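Cable routing and wrist faults on a two-arm folding cell
Last updated: November
Posted by ollikbench, 7:40 pm

I look after a small bimanual cell, two arms on a common extrusion rail, used for paper folding and handover work. Servo arms, white printed links, black joint housings. We call it Larnmont after the street the shop used to be on. It has run most afternoons since winter and the mechanical side has been good. The electrical side has not.

The fault: the right arm drops its wrist servo off the bus. No overload flag, no temperature warning, the ID simply stops answering for a few polls and then returns. When it does this the controller holds last position on every other joint, so the arm stays where it is and the fold is spoiled. The left arm has never done it.

Done so far:

Swapped the wrist servo with the spare. Same fault.
Swapped the controller boards left to right. Fault stayed on the right arm.
Checked supply at the board under load. No sag worth mentioning.
Re-torqued the base plate bolts, for completeness.

The cable is the purple sleeved stuff, tied to the links with white cable ties, with a free loop over the wrist. On the left arm the loop is small. On the right it is a good deal taller, as I had more length to lose and didn't want to cut it.

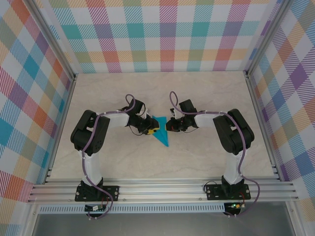
Before I pull the harness I would like opinions on whether the loop itself could be the cause, or whether I should be looking at the connector at the bottom end. The cable goes down the lower link, past the base and under the rail to the board. There is a bit of slack curled there as well.

Poll log over one session: 199 dropouts, nearly all with the forearm close to level and the wrist rolling. That is the part I can't square with a bad connector at the base, which doesn't move.

- - -

tartan_dave, 8:05 pm

Connector. It is always the connector. The base connector doesn't move but the cable going into it does, every time the shoulder goes. Put a tie within a finger's width of the plug so the crimp sees no load, then run it again.

- - -

Subbarao Rajan, 8:31 pm

I disagree with Dave on this one. If the fault follows wrist roll with the shoulder more or less still, the conductor is failing where it flexes, and that is at the first tie behind the wrist. A tall loop isn't harmful in itself. A tall loop that ends at a hard-pulled tie is. The loop acts as a lever and all of the bending is concentrated on the edge of the tie.

Questions:

What is the minimum bend radius at the tie with the wrist at full roll?
Are the ties pulled down with a gun or by hand?
Is the sleeve free to slide through them?

I maintain 2 cells of similar layout at Ruddock. We lost more than 9 harnesses before we stopped clamping the cable at the wrist end of the forearm.

- - -

ollikbench, 8:52 pm

By hand, but tight. The sleeve can't slide. I haven't measured the radius at full roll. At the tie it looks sharper than I would like.

Dave, I take the point on the plug. There is no strain relief there at present. I'll add it regardless of how this ends up.

- - -

kestrel_m, 9:10 pm

Shorten the loop. Make both arms identical and you have a control. At the moment you are comparing a short loop that works with a long loop that doesn't and then discussing crimps.

- - -

Subbarao Rajan, 9:18 pm

Don't shorten it first. If you cut and re-terminate you change three things together: length, crimp and the position of the damaged section. Then it works and you have no idea which one did it, and it comes back in the new year.

Do it in this order:

1. Power on, torque off, arm supported by hand. Poll the wrist ID continuously.
2. Roll the wrist slowly end to end. Note the angle of any dropout.
3. Hold the wrist still and flex the cable at the first tie with two fingers.
4. Hold that still and flex the cable at the base plug.
5. Only then touch anything with cutters.

- - -

kestrel_m, 9:24 pm

Fine, but that is an hour to find out what a new cable would fix in twenty minutes.

- - -

tartan_dave, 9:30 pm

For once I'm with Subbarao. Still say it's the plug.

- - -

ollikbench, 10:15 pm

Ran the procedure. Results:

Step 2, dropouts at one end of roll only. Repeatable.
Step 3, dropouts with the wrist stationary. I can switch it on and off by bending the cable at the tie.
Step 4, nothing. I was fairly rough with it.

So the break is at the tie. I slit the sleeve back and the data conductor is intact to look at but soft for a short length, so the strands have gone inside the insulation.

While I was in there I checked the same spot on the left arm. It polls clean, but the insulation is whitening at the tie. I would have had the same fault on that side before long.

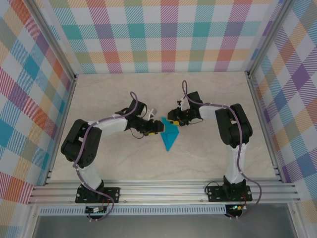 Both arms on the rail, gripper to gripper, with the teal paper piece between them.

Plan is a new harness on the right from the Iten silicone stock, 7 per cent longer than the old one from wrist to first anchor, and the first tie moved back along the upper link. Ties snug enough to locate the sleeve and no tighter. Same tie position on the left.

- - -

Subbarao Rajan, 10:29 pm

Good. Put a wrap of fabric tape under each tie so the edge can't bite. Also watch that the longer loop doesn't reach the bracket on top of the gripper at the other end of roll. We had one hook over a bracket and it took the plug out of the servo.

- - -

ollikbench, 10:34 pm

Noted. The right gripper has a white bracket on top, so that is a fair warning. I'll jog it through full travel at low speed before I let it near any paper.

- - -

kestrel_m, 10:41 pm

Silicone is sticky inside braided sleeve, for what it's worth. It won't slide the way you want. I'd use PVC and replace it on a schedule.

- - -

Subbarao Rajan, 10:50 pm

A little talc in the sleeve deals with that. PVC work-hardens at exactly the place you are trying to protect.

- - -

kestrel_m, 10:53 pm

Talc near open connectors. No thanks. We'll have to differ.

- - -

tartan_dave, 11:02 pm

Did you put the tie on the base plug?

- - -

ollikbench, 11:06 pm

Both sides, Dave. Harness goes in tomorrow arvo, I'll post the poll log after a full session.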